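Padov Bench and Surface Cleaner, Neutral Concentrate

Product code 1745
Supplied by Mohamedi Institutional Supplies
Page last revised September 1, 2023

Padov is a neutral liquid concentrate for the routine cleaning of benches, tabletops, counters and other hard indoor surfaces. It is diluted with tap water and applied by cloth or trigger bottle. The product contains no bleach, no abrasive and no added colour, and is supplied unscented. It is intended for daily use in schools, workshops, offices, libraries and staff kitchens.

Padov is a cleaner only. It is not a disinfectant, and no claim is made for it as one. Where a site's hygiene plan calls for disinfection, the surface should be cleaned with Padov, wiped over with clean water and then treated with a separate product in keeping with that product's own label.
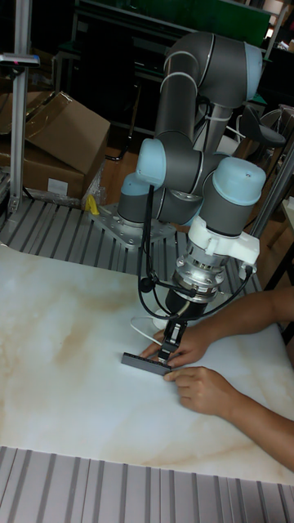

Suitable surfaces

The concentrate may be used at normal strength on sealed stone, glazed tile, glass, stainless steel, painted metal, laminate, and timber with an intact varnish or lacquer. Light-coloured and patterned tops benefit from a second wipe with clean water, as dried residue is easier to see on a pale background when the light is low and comes from one side.

The product should not be used on unsealed timber, raw limestone, wax finishes, suede or untreated leather. Anodised aluminium should be tested first in a place that is out of sight. If the finish dulls or the cloth picks up colour, rinse the area at once and do not proceed.

Older worktops call for some judgment. A surface that has lost its seal will darken where liquid is left to stand, particularly near joins and sink cut-outs. In such cases the cloth should be wrung out well and the surface dried straight after wiping.

Dilution

Daily cleaning: 8 mL of concentrate to each litre of water.
Heavier soiling, including grease and pencil graphite: 51 mL to each litre of water.
Spot treatment of ink and marker: apply the stronger solution by cloth, leave for one minute, wipe and rinse.

Cold or lukewarm water is suitable. Hot water does not improve the result and produces more foam. Always fill the bottle with water before adding the concentrate. Made-up solution should be labelled with the product name, the strength and the date of mixing, and discarded after seven days.

Undiluted concentrate must not be applied directly to any surface. It leaves a film that attracts dust and may need several rinses to remove.

Method of use

Clear the area of papers and small items. Remove crumbs and grit with a dry cloth or soft brush. Dampen a clean cloth with the solution and wipe in straight, overlapping passes, working from the far side of the bench toward the near side. Turn the cloth often. Wipe again with a second cloth dampened in plain water, then dry.

Edges, corners and the underside lip of a benchtop are commonly missed and should be included at least once a week. Do not spray the solution onto power outlets, switches, keyboards or any item connected to power. For surfaces close to electrical fittings, apply the solution to the cloth at a distance from the bench. 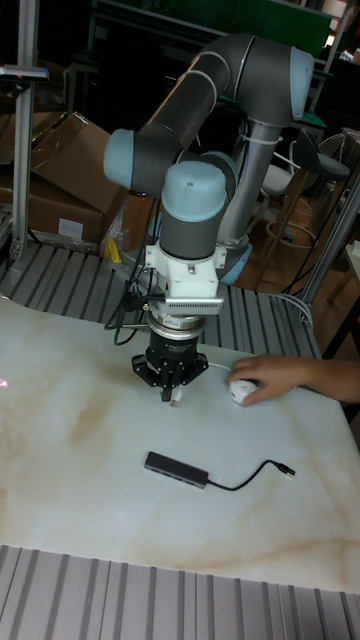

Cloths and bottles

Mohamedi recommends the Wolar flat-weave cloth for general wiping. It is sold in four colours so that kitchens, washrooms, classrooms and workshops can be kept separate. Wolar cloths may be machine washed. Fabric softener should be left out of the wash, as it coats the fibres and reduces the amount of liquid they hold.

The Zelell trigger bottle has a capacity of 800 mL and carries fill lines for both dilution strengths. The nozzle turns between a coarse spray and a closed position. Replacement triggers are available separately, and the bottle itself may be refilled for as long as its labels remain legible.

Paper towel may be used for drying. Scouring pads, melamine sponges and steel wool should not be used with this product on polished or patterned finishes. Fine scratches from these materials cannot be reversed by cleaning.

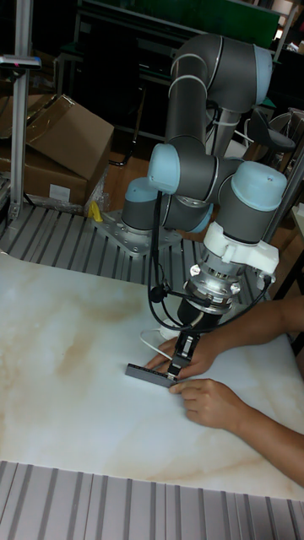 White marble-patterned board with a silver metal mounting plate.

Removing built-up residue

Surfaces cleaned over a long period with soap-based products may feel tacky or show smears when first treated with Padov. The smearing comes from old soap being lifted and should ease after two or three cleanings. To speed the change, wash the surface once at the stronger dilution, rinse twice with clean water and dry fully before returning to daily strength.

Adhesive left by tape or labels is not reliably removed by this product. Contact the supplier for advice on a suitable remover for the finish concerned.

Storage and handling

Store upright in the original container, away from frost and direct sunlight, with the cap closed. Keep out of reach of children. Concentrate that has frozen may separate; such stock should be set aside and returned. Gloves are advised when pouring. In the event of contact with the eyes, rinse with running water for several minutes and seek medical advice if discomfort continues.

Small quantities of made-up solution may be poured into a sink connected to the sewer. Neither the concentrate nor the solution should be allowed to enter stormwater drains.

Ordering

Padov is sold by the single container and by the carton. Standing orders may be changed or paused in writing. Orders for delivery before the December closure should be placed by the end of the preceding month. The safety data sheet accompanies each first order and is sent again on request.

Product enquiries: Faith Magesa, Surface Care
Accounts and standing orders: Edgars Toom, Customer Accounts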